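Fiten to move kit packing to new workshop in November

18 May 2020

Fiten will move the packing of its repair kits to a larger workshop in November, the company said in a notice to customers.

The small firm puts together kits for household appliances and sells them under the Puretti and Nông names. It currently packs up to 400 kits a week from a single room behind its shopfront. The new site has four packing bays and a separate store for returned parts.

Workshop manager Itziar Lozano said the present room had been full for a long time, and that orders for the larger Puretti kit were now going out seven days after they were placed.

"We want that back to where it was," she said. "More shelf space at the right height is most of what we need."
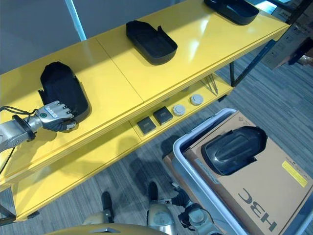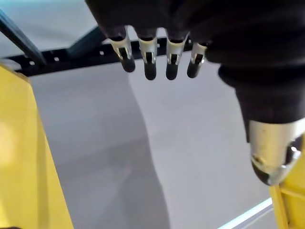 Shelving makes up the biggest share of the fit-out budget. Fiten will keep using open units at the new site so that parts can be reached from the front without opening doors or drawers. Lozano said the layout on the two-tier yellow unit, with black trays on the top shelf and the square blocks and round pucks lined up on the ledge below, would be carried across to each of the new bays. Trays will be labelled by kit name, and the lower shelves will be left for smaller parts that are picked one at a time.

Black metal framing will be ordered in standard lengths and bolted together on site. The company is getting quotes for the work and expects to choose a supplier before the end of winter.

Customers will not need to do anything differently. Account numbers stay the same, and phone orders will still go through the Mitel system at the shopfront, which is staying open. Pick-up orders will be held there for 30 days, as they are now.

Fiten said there would be a short pause in dispatch during the week of the move. Dates will be posted on its website once the lease has been signed.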